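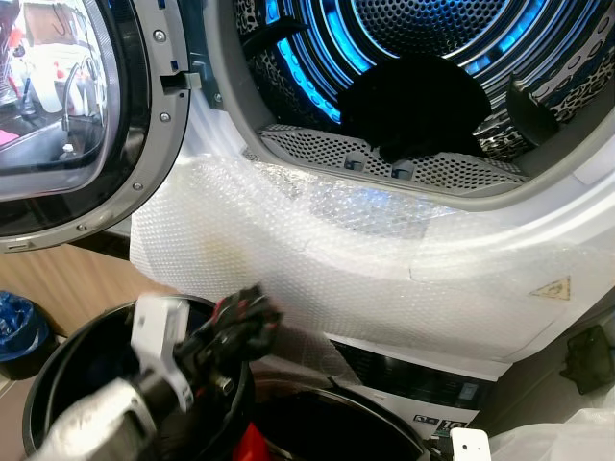
A dark cloth in the drum of a front-loading dryer.

Nayeli Quintero does alterations and repairs out of a ground-floor shop on Pacheco Street, two doors down from the bakery. She took it over from Edith Huanca, who had run it for 25 years and still comes in to do buttonholes. We talked at the cutting table on a slow morning while Quintero took up a pair of work pants.

Most of what comes through the door is hems. After that it is zippers, then linings, then the things people bring in a bag and put on the counter without saying much.

"Somebody will bring a coat that belonged to their father," she said. "They want the sleeves shorter. I ask them to put it on and stand normally, and they stand up very straight, so I have to wait a minute until they relax. Then I pin."

She learned to sew at home and then at Bastow, a uniform maker on the edge of town, where she worked for 7 years before it moved its cutting room away. Her job there was setting sleeves. She estimates nothing about how many she did and says she would not want to know.

"It made me fast, but I only knew one thing," she said. "When I came to Edith I couldn't replace a zipper in a leather jacket. I broke needles all week."

Huanca, who was sitting by the window with a gray vest in her lap, remembered the needles. "I charged her for the second box," she said.

The shop has two straight-stitch machines, a serger and an old blind hemmer that Quintero oils every morning. The blind hemmer was the one thing she asked to have written into the sale. She paid $2,000 for the equipment and took on the lease separately, with help from her cousin Vasco Macedo, who still keeps the books.

Prices are on a card by the register. A plain hem costs the same whether the pants are new or old, and she will not start one on cotton that has never been washed.

"I send people home with them," she said. "Wash them the way you are going to wash them, dry them the way you are going to dry them, then come back. If you use a dryer, use the dryer. Some people get annoyed. But if I hem them today and they lose an inch at home, they think I measured wrong."

Black clothes bring their own questions. Customers ask her to match thread to a pair of black pants that has been through a lot of laundry, and the new black thread stands out. She keeps several charcoals and one very dark brown for this. She lays a strand of each across the seam and carries the pants to the doorway to look at them in daylight.

"Under the lamp they all look the same," she said. "You go outside and one of them is green."

I asked what she turns down. She no longer does wedding dresses. She did 4 in her first summer and found that she was spending her evenings on the phone. Those jobs now go to Abrehet Abdella, who has a fitting room above the pharmacy on Orura Avenue and, Quintero said, a better temper. Abdella sends her curtains in return.

She also turns down repairs that would cost more than the owner has thought about, or at least she says the number out loud before writing the ticket. A new lining for a winter coat takes most of a day. Some people go ahead anyway.

"I had a man with a jacket where the lining was in ribbons," she said. "I told him the price and he said fine before I finished. He came to pick it up and he put his hand in the pocket first. He didn't look at the outside at all."

In the back there is a shelf for finished work that has not been collected. The tickets say 60 days, a line left over from Huanca's time, but Quintero has never thrown anything out. A child's costume has been there since before she took over. She has called the number, and it belongs to a tire shop now.

She would like to teach a mending class in the evenings, if she can find room for the tables. Macedo wants her to rent the hall at the Akalar building. She thinks it is too big and that people would be shy in it.

By then the work pants were done. She pressed the hem under a damp cloth, turned them right side out and hung them on the rail with the ticket pinned to the waistband. Huanca asked her to pass the small scissors.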